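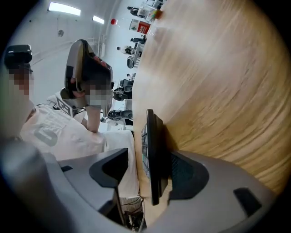
*4 min read*

## The guest list is a work of fiction

Every party we've planned at Jestach has had two guest lists. One is the list of people who were invited. The other is the list of people who came. They share a lot of names, and a few of them would even sit at the same tables, but you should not order dinner from the first and expect to feed the second.

We're well into the season when families and offices in Larnley start writing to us with the words "100 people, give or take." The give-or-take is the part that costs money. A caterer can't cook a give. The Bratu Room, where we do a lot of our winter dinners, wants a final number well ahead of the day, and the final number is the one you pay for even if half of it is at home with a cold.

So this month's item is about replies: how to get them, what they mean once you have them, and what to do about your uncle.

### Put a date on it, then ignore the date

Your invitation needs a reply-by date. Set it a full week before the date you really need, and don't tell anyone, including the relative who is "helping with the phone calls." That relative will tell everybody.

The polite people will answer within a day or two. They're lovely and you will never have to think about them again. Then comes a long quiet stretch in which you'll wonder if the invitations went out at all. They did. They're on refrigerators all over the county, being looked at fondly by people who believe that having it on the refrigerator counts as a reply.

After the date passes, you call. A group message won't do it, as each person in the group will assume you mean the others. Call or text one household at a time and ask a question with only two answers: "Are you coming, yes or no?" If you write "Just checking in!" you'll get a heart, and you cannot seat a heart.

### A short field guide to replies

- **"We'd love to!"** Warm, but not a yes. Ask again.
- **"We'll try to make it."** A no that was raised well. Put it down as a no and keep a chair in the back hall.
- **"Count us in."** Find out who "us" is. We once had an "us" that included a visiting volleyball team (very nice kids, ate everything).
- **"Is it okay if I bring someone?"** They've already asked someone.
- **Silence from someone under 25.** They're coming. It didn't occur to them that you'd need to hear it.
- **Silence from someone over 70.** They're coming, they told your mother, and your mother forgot to pass it on.

### About plus-ones

Decide on a rule and write it on the invitation in plain words. "We have saved 2 seats for you" does more work than a paragraph of etiquette. It's friendly, it has a number in it, and it gives people very little room to be creative. "And guest" is fine too, if you really mean any guest at all, including one you last saw at a hearing.

If somebody pushes, you're allowed to say the room is full. Rooms are full all the time. We'll back you up.

### The kids question

Children are guests. They need chairs, they need plates, and the fire code counts them the same as it counts a grown man in a blazer. We bring this up every year, and every year someone hands us a number that turns out to mean adults only, usually while we're putting out the last of the forks.

When you send your count, break it out: adults, kids who will eat a kid's plate, and babies who will need a high chair or a clear patch of floor next to one. Most caterers charge less for the kid's plate. Most teenagers would sooner starve than be given one, so put anybody over 12 in with the adults and make peace with the bill.

### What number to give the caterer

Give them the people who said yes. Don't pad it for luck. A decent kitchen already makes a little more than it's asked for, and if you add your own cushion on top, you'll be driving home with a tray of scalloped potatoes belted into the passenger seat.

Chairs are another matter. Chairs are cheap and they don't go bad. When we order from Cotamico we get one extra table's worth and leave it folded against the wall behind the coats. It gets used more often than we'd like to admit.

Last December a client invited 100 people to an anniversary dinner and had 82 firm yeses by the time we called in the count. She was sure that more would turn up and wanted to pay for the full hundred. We talked her out of it over a long afternoon and a fair amount of coffee. Four more did turn up, all in one car, and they went straight to the spare table and had, by their own account, the best seats in the place. They were right next to the kitchen door, so they got first pick of everything that came out of it.

### And your uncle

He won't reply. He has never replied to anything. He'll be the first one through the door, an hour early, and he'll move a centerpiece. Put him down as a yes and give him a job near the entrance.

### Before you write to us

If you're planning something for the winter, send us the list even if it's a mess. Names in any order are fine. So is a photo of the back of an envelope, which we get a lot of. Tell us who can't sit near whom, and please tell us before the place cards are printed. Our next batch goes to the printer at the end of the month, and changes after that are done by hand, in our handwriting, which several clients have been kind about.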